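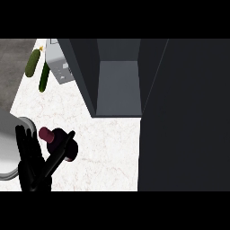
Védís Kirkegaard

January, 5 min read

Our prep kitchen is getting a robot and I'm the one who has to plan the shifts. What changes?

I run mornings at a mid-size lunch kitchen called Fludden. We send out 874 boxed meals on a normal day, and most of my morning goes into clearing counters, moving produce to the right station and putting bottles and bowls back where they belong. The owners want a robot with a hand on it to take over the clearing and fetching. They've been practicing the job in a simulated kitchen first, marble counter, cucumbers, a bowl or pot and all, and I've been watching those runs at my desk with my coffee. I love it! I could watch it reach for things all day.

But I have 6 people on the early crew, and two of them mostly do exactly this work. What happened to jobs like theirs where you are? And does the rest of the crew need to work differently once it's in? I'd like to have something to tell them before the real one is wheeled through the door.

Benedito Coutinho

We went through this at Koskela (soups and salads, one long room) and I'd do it again tomorrow. Nobody lost hours, but the jobs did shift, and you should say so early. Our two counter people became the ones who set up the robot's area, restart it and decide what it's allowed to touch. One of them took to it right away. The other wanted to go back to chopping after 2 months, so we swapped her with a line cook and everyone was happier.

The big surprise for me was how much we had to agree on things. Before, everybody had their own spot for the oil and the cutting boards. Now there's one spot. There was grumbling! Then the afternoon crew stopped having to hunt for stuff and it died down.

A few things I'd settle first:
- who can stop it (we said anyone, no asking)
- who gets called when it drops something
- whether setup time is paid prep time. Ours wasn't at first and that was a real mistake
- round things. Bottles on their side were trouble for us, so we stand them up at the end of every shift

Also let your crew watch the simulated runs with you. Mine had opinions within ten minutes, and one of them got the whole pickup order changed, which made a big difference to how they felt about it.

Darius Radu

depends on the robot. ours at Lakmont is slow but it doesn't mind 5 am. get the floor tape down before it arrives

Kristýna Vaněk

Agree with Benedito about the pay thing. I'd add: don't cut the early crew in the first months. We planned on saving roughly 10 hours a week at Silmont and got none of it until summer, as people were still learning when to step in and when to leave it alone. After that it was great. I used to get home with sore wrists from hauling bowls and now I do the menu boards and train the new folks, and I like my mornings a lot more. Ask your two people what they'd want to do with the time. I'd wanted the menu boards for years and no one had asked me.

Related
Who cleans the gripper at the end of a shift?
Paid training time when new equipment comes in
Labeling shelves so every crew can find things
Moving from line cook to robot lead, worth it?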